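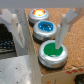
What do residents take a lit button to mean? Most take it to mean that the call has gone through, whatever the maker intended.

4.2 Light as a signal

We interviewed 94 residents of the Bainbridge and Irnum homes about the buttons they use each day: lift calls, door releases and the nurse call beside the bed. The Stekard panels at Bainbridge light up when a call is registered. The older Hutonora panels at Irnum are lit all the time so that they can be found in the dark, and they change colour once pressed.

The difference mattered more than we had expected. At Irnum, several residents said they had seen the light on, assumed that someone had already called, and sat down to wait. One man told us he had waited 20 minutes in his room before a neighbour came past. At Bainbridge the more common complaint was that the button could not be found at night, and some residents had stuck tape beside it.

Colour gave less trouble than we thought it would. Residents used colour names when talking about buttons, but few could say what a given colour stood for, and staff at the same home did not always agree with one another. Position was remembered much better. A resident who could not name the colour of the door release would still reach to the correct side of the frame to show us where it was.

Figure 2. Round push button with a lit centre, set on cork board.

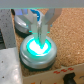 Kirsty Inskip, commenting on an earlier draft, argued that we had given too little weight to hearing. In her view a click or a short tone settles the matter for most people before they look at the light at all, and a home that turns the tone off at night should expect repeated presses. Our interviews did not ask about sound directly. Ten residents raised it without being asked, and all of them wanted the tone kept.

We have therefore treated light and sound together in the recommendations in Section 5. The question of size and force, including buttons that are too stiff for arthritic hands, is taken up in Section 4.3.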